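Witport Repair and Reuse Hub: progress report to the Lepik Fund, second half of year one
Covers March to July. Sorry it's a bit rushed, figures checked but prose not.
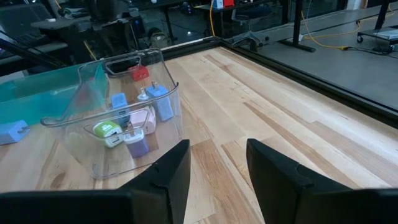
USB plug adapters in a clear bin, workshop table

Where we are

Short version. Hub open, busier than planned, money mostly on track, van not. Longer version under the usual headings, as per your template (we've merged sections 4 and 5, they were asking the same thing).

Repair sessions

26 sessions held since the last report. Target was 24 so slightly over. Two were extra evenings put on in May when the backlog got silly. Evening ones start at 6.30 and are usually full by 7, afternoon ones slower to get going but people stay longer.

412 items booked in over the period. Lamps, toasters, radios, a lot of vacuum cleaners. More sewing than expected, mostly zips and school trousers. We only log an item once, even if it comes back, which a few do. Waiting for parts is the main hold up, followed by waiting for the owner to remember they left it with us.

Things we can't do and turn away: microwaves, anything gas, big tellys. This is now on the poster. Still get asked.

Small electricals

The donated bits and pieces side has grown a lot. Chargers, leads, adapters, remote controls. People bring a carrier bag of them when they bring the toaster. Everything with a mains plug is tested and labelled before it goes out on the shelf, fails go in the recycling cage. Testing is slow and we only have the one tester. A second is in next year's budget, line 14.

Sorting has been moved from the back corridor to the main workshop, much better light. Storage bins bought from the consumables line, within budget.

Pislow outreach

This was the part you asked most about at the last review so a bit more detail.

Pislow sessions began in April in the community room behind the library. 8 done so far. First two were very quiet, hardly worth unpacking the tools. We changed the time to after school pick up and put a flyer in the book bags and it went up straight away. Now as busy as a middling session at Witport.

What's working: textiles, bike punctures, laptops that are "just slow". What isn't: anything needing the bench vice or the big soldering station, as neither travels. Those items get taken back to Witport and returned the following session. Adds a fortnight. People have been patient on the whole, one complaint, dealt with.

The room hire went up in June. Small increase, but not in the original budget. We have covered it from refreshments for now. Would like to talk about moving it properly.

Training

Beginner repair course ran once, full, and the second run is booked in for the autumn. Feedback forms say more time on multimeters and less on the history of the project, fair enough. We've cut the intro talk down to ten minutes. Course handouts were redone in larger type following a comment from last time.

The electrical safety refresher for bench helpers has slipped. Was meant to be June, the trainer cancelled, new date being sorted. Until then only helpers with a current certificate are signing off mains items, which has slowed things a bit.

Money

Spend to date is in the attached sheet. Main points:

Tools and equipment, underspent. Waiting on the bench order, supplier has moved delivery twice.
Premises, on budget. Electricity lower than forcast.
Publicity, overspent slightly, the Pislow flyers.
Van, see below.
Donations at the door came to £1110 for the period, all put back into parts and fuses. Well up on the winter.

The van

Not good. The shared arrangement with Plalby ended when their lease ran out, and we've been borrowing or hiring by the day ever since. It costs more per trip and we can't always get one. Two collections were put back in May as a result. Options are (a) carry on with day hire until year end, (b) a small second hand van bought jointly with Plalby, (c) drop collections and ask people to bring things in. We would prefer (b). Quotes to follow, two in and a third promised. Need a steer from you before September if possible as the insurance has to be arranged either way.

Premises

Roof leak over the store fixed by the landlord at last. Lost one box of lampshades. Door ramp is in and being used. The sink in the kitchen still drips. We know.

Risks

Safety refresher not done (see above). Medium.
Van. High.
Tester breaking down with no spare. Medium, was low last time, it has started to be temperamental.
Lead helper at Pislow moving away in the autumn. Handover has begun, keys and cash tin procedure written up.

Next period

Bench delivered and fitted.
Second beginner course.
Pislow to carry on fortnightly, with a trial of one extra textiles afternoon a month.
Sort the van one way or another.
Shelf labels. We keep saying this.
Short survey of people who brought items in, paper and online. Draft questions are in the appendix, please send changes soon as we want to print them in August.

What we need from you

A decision on the van. An ok to move the Pislow room hire into premises. And please confirm wether the year end report is on the old template or the new one, we have been sent both.

Spend sheet and session log attached seperately.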